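Tabla de cortar Itura de arce: mi opinión después de seis meses de uso

Llevaba años cortando sobre una tabla de plástico blanca que ya daba vergüenza, llena de surcos y con ese tono naranja de la zanahoria que no se va ni con lejía. En septiembre me planté y me puse a buscar una de madera en condiciones. Acabé con la Itura de arce, la mediana, y como me habéis preguntado varias por ella en los comentarios, os cuento qué tal me ha ido (lo bueno y lo que me ha dado guerra, que también lo hay).

Primero, el precio. La compré en Jiline por 18 euros menos de lo que pedían en la tienda del centro, con el envío incluido. Barata no es, ya os lo digo. Estuve dudando mucho con la de Ferraro, que es de bambú y cuesta la mitad, pero mi cuñada tiene una y el cuchillo le hace un ruido encima que me pone los dientes largos. El bambú es muy duro y a mí me castiga el filo, qué queréis que os diga.

El primer día

Llegó bien embalada y olía a madera de verdad, nada de barniz. Pesa bastante y eso me gustó, porque al picar cebolla no baila. Eso sí, no trae patas de goma ni nada parecido, así que yo le pongo un trapo húmedo debajo y asunto arreglado.

Antes de estrenarla le di tres manos de aceite mineral, dejando pasar una noche entre una y otra. El folleto dice que con una basta, pero Jihad Hattar, el carpintero que me hizo las baldas de la despensa, me insistió en que la primera semana hay que ser generosa con el aceite. Le hice caso y me alegro. ¡Se bebió la primera mano en un rato!

Las tablas de arce de tiras encoladas tienen su gracia, además: se alternan bandas más pálidas con otras un poco más tostadas, y no vais a encontrar dos iguales.
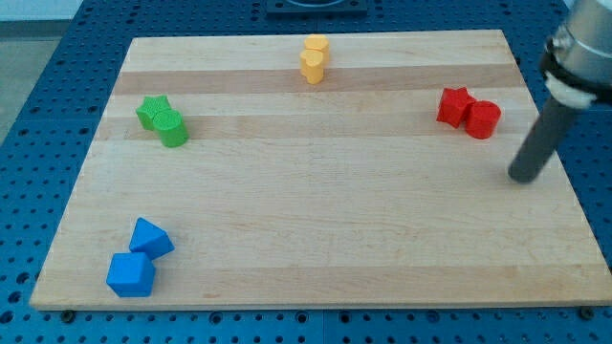 Cómo corta

Aquí no tengo queja. El cuchillo entra suave, no rebota, y noto que afilo menos que antes. Con pan, fruta y verdura va de maravilla. Para el pollo crudo sigo usando una de plástico aparte, manías mías, y me quedo más tranquila.

Marcas salen, claro. A los dos meses ya se veían rayitas finas en el centro, donde corto siempre. Le pasé una lija suave, otra mano de aceite y quedó muy decente. Intenté hacer lo mismo con una mancha de remolacha y esa ha aguantado como una campeona — ahí sigue, rosita.

Limpieza y cuidados

Agua templada, una gota de jabón, se seca con un paño y de pie contra la pared. El lavavajillas, prohibidísimo. Una vez la dejé tumbada y mojada toda la noche y por la mañana se había curvado un poco. Le di la vuelta, le puse encima la olla grande y en un par de días volvió a su sitio, pero el susto me lo llevé.

Para el olor a ajo, sal gorda y medio limón. Y aceite una vez al mes, más o menos cuando la veo apagada. Yo uso el de Wesance, que viene con un tapón que gotea y te pringa el armario entero, así que guardadlo dentro de una bolsa.

Lo que cambiaría

Le falta una ranura para los jugos. Con los tomates maduros acabo con la encimera hecha un cuadro. Y unas asas talladas tampoco le vendrían mal, porque con las manos mojadas cuesta agarrarla.

¿La volvería a comprar? Sí, aunque cogería la grande. Si sois de meterlo todo en el lavavajillas, mejor seguid con el plástico. Mi nota es un ocho y medio, y si alguna ha probado la versión de nogal, que me cuente, que le tengo echado el ojo para el regalo de mi madre.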